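홈 | 글목록 | 장비일지 | 방명록

그리퍼 예산, 일단 적어두기

급하게 씀. 나중에 고칠지도 모름.

9월 안에 견적 정리해서 넘겨야 하는데 아직도 그리퍼를 못 정했다. 후보는 둘. Tirkodel 평행형, 그리고 Prustalia 쪽. 가격은 Tirkodel이 1030유로, Prustalia가 1436유로. 차이가 작아 보여도 우리한텐 큼. 손가락 패드, 케이블, 배송비 다 따로니까.

그래서 사기 전에 시뮬레이션부터 돌리는 중이다. 어제도 밤 11시까지 했음. 벽은 자갈무늬 텍스처로 깔아놨고, 손가락은 벌린 상태에서 큰 물체 옆으로 얼마나 붙을 수 있는지가 관심사.

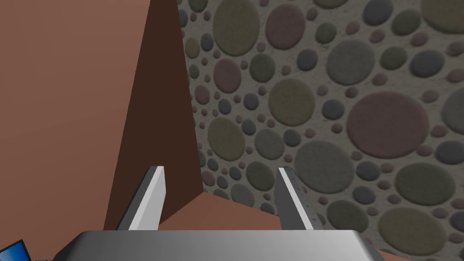
예산표에서 제일 애매한 칸이 손가락이다. 기본 손가락은 본체에 포함인데 긴 걸로 바꾸면 추가금. Clotilde한테 물어보니까 Vidal에서는 처음부터 긴 걸로 샀다가 결국 짧은 걸 또 샀다고. 두 번 돈 쓴 셈. 그 얘기 듣고 일단 기본형으로 적었다. 패드는 한 벌에 29유로, 세 벌. 이건 무조건 닳으니까 처음부터 넣는 게 맞음.

소프트웨어는 Cikby 라이선스. 연 단위밖에 없다고 해서 좀 짜증. 한 달만 쓰고 싶은데 안 된댄다. Régis가 교육용 할인 되는지 알아본다고 했는데 답이 없네. 안 되면 내년 예산으로 미룬다.

그리고 작업대. 이걸 자꾸 까먹는다. 로봇만 사면 끝인 줄 알고 테이블을 안 넣은 견적서를 벌써 두 번 봄. (한 번은 내가 쓴 거) 상판 크기, 고정용 볼트, 물건이 모서리에 걸쳐 있을 때 손가락이 어디까지 내려가는지. 이런 거 안 보고 주문하면 나중에 다시 주문한다. 시뮬에서는 흰 상판에 골판지 상자, 키보드 달린 블랙베리 같은 폰, 납작한 육각형 흰 물건 올려놓고 보는 중. 육각형은 거의 테이블 끝이라 제일 신경쓰임. 흰 바탕에 흰 물건이라 카메라 고를 때도 걸릴 듯하다. 카메라 견적은 아직 안 받았음. 이것도 해야되는데..
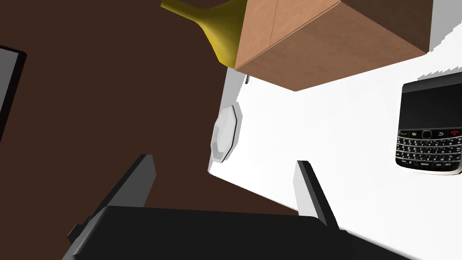 주문 전에 확인할 것

- 손가락 최대 벌림 폭. 카탈로그 숫자 말고 패드 붙인 상태로
- 플랜지 규격. 어댑터가 필요하면 그것도 견적에
- 예비 패드 세 벌
- 작업대 + 볼트 (또 빼먹지 말것)
- 납기. Tirkodel은 메일 보냈는데 아직 답 없음
- 보증기간에 손가락이 포함되는지
- 케이블 길이. 짧으면 연장선 값이 은근 나감

지금 마음은 Tirkodel 쪽. 남는 돈으로 카메라를 좀 나은 걸로. 근데 Rosângela는 Prustalia가 수리가 빠르다고 계속 밀고 있어서 한 번 더 얘기해봐야 할것 같다. 수리비를 예비비로 잡을지 따로 칸을 만들지도 안 정함. 작년 표에는 그냥 "기타"로 뭉쳐 있던데 그렇게 쓰면 나중에 뭐에 썼는지 하나도 모른다. 따로 칸 만드는 쪽으로.

표는 엑셀로 만들고 있고 다음 글에 올리겠슴. 밥먹으러 감.

댓글 4

Lionel Gautier
패드 세 벌이면 모자랄 수도 있어요. 저희는 상자만 집는데도 금방 닳았습니다.

Benoît Rolland
1436에 세금 포함인가요? 저 받은 견적은 별도였는데.

글쓴이
@Benoît 헉 별도네요. 둘 다 별도임. 표 고쳐야겠다 감사합니다

Rosângela Siqueira
저는 아직 Prustalia요. 내일 전화할게요.

이전글 | 다음글 | 맨위로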